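Going down to one loaf a week

28 January 2023

I have been baking all our bread for 8 years, and for most of that time I did it three times a week. This January I cut it down to one large loaf, and I wanted to write down how that has gone before I forget the details.

The reason was the electricity bill. Our oven is an old Ovetti and it takes a long time to get properly hot. I was heating it for nearly an hour each time before anything went in. Three of those a week adds up, and the last bill made me sit down and look at it.

The new loaf is bigger than anything I used to make. The flour comes from the mill shop at Foravgate, who do a strong wholemeal and a plain white. I use 672 grams altogether, two thirds white, with a spoonful of salt and a small amount of dried yeast. The dough gets mixed in the evening and left overnight on the landing, where it is cool but not cold. In the morning I fold it a few times, shape it and leave it again until it looks ready. It goes into a lidded Verhoeven pot for the first part of the bake and then has the lid off until the crust is dark.

The first one was raw in the middle. I had taken it out when the top looked done, as I would have with a small loaf. The second had 60 minutes in total and was much better. I have kept to that since.

Keeping it is the harder part. By day four the cut end is dry, and by day six it is only good for toast. I tried a cloth bag, then a paper one inside a tin, and the tin won. Slicing half and freezing it works as well, but our freezer is small and full of beans from the allotment – I would need to eat a lot of beans first.

I do miss the smell of it midweek. On the other hand I no longer have to plan my days round a rising dough, and I have stopped buying fancy flours I didn't need.

Next I want to try the same recipe with some rye in it. I also need to find a better bread knife, as the one I have tears the crust and leaves crumbs all over the worktop.
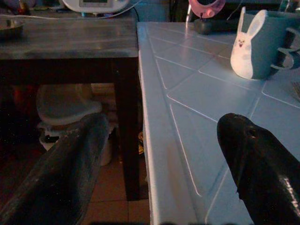
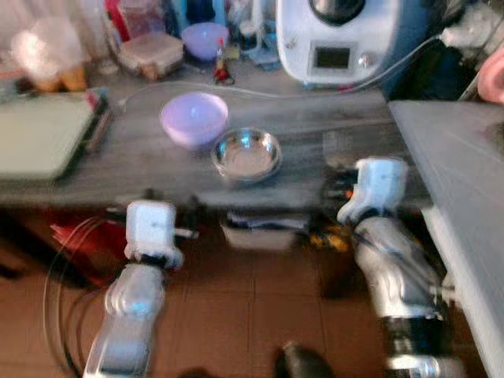

White tiles in the first, bowls on the grey worktop in the second.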